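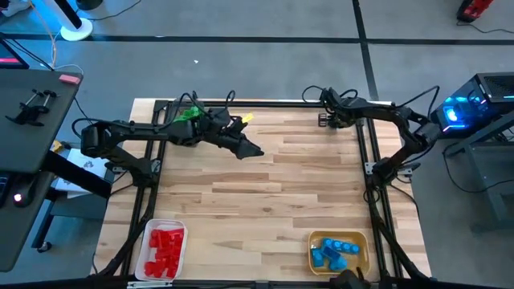
About Grustivo

Grustivo makes butcher-block tops for workbenches, kitchen counters and tables. We cut, glue and finish everything in one shop with a floor area of 895 square meters. The company started as a repair business for school workbenches and moved to new tops when the repair orders ran out.

Construction

Each top is built from solid wood strips glued edge to edge, with the grain running the long way. Strips are sorted for moisture content and straightness. They are not sorted for color. A finished top may run from pale cream to tan, and brown streaks and small sound knots are accepted on the working face. Loose knots are cut out before glue-up. Customers who need an even color should ask for the Kohlhase grade, which takes longer to deliver.

Sizes and finish

The longest standard top is 3,000 mm and the widest is 1,000 mm. Other sizes are cut to drawing. Tops ship with 2 coats of hardwax oil on all faces, including the underside — an unsealed underside is the usual cause of cupping. Holes for rails, brackets and clamps can be drilled in the shop or on site. Holes drilled on site should be oiled before the hardware goes in.

Ordering

Stock tops are sold under the Mirko name. Base frames come from Drestero and are shipped separately, normally in the same week. Orders placed in August are held until the shop reopens in September. Sample strips are available on request, oiled or bare.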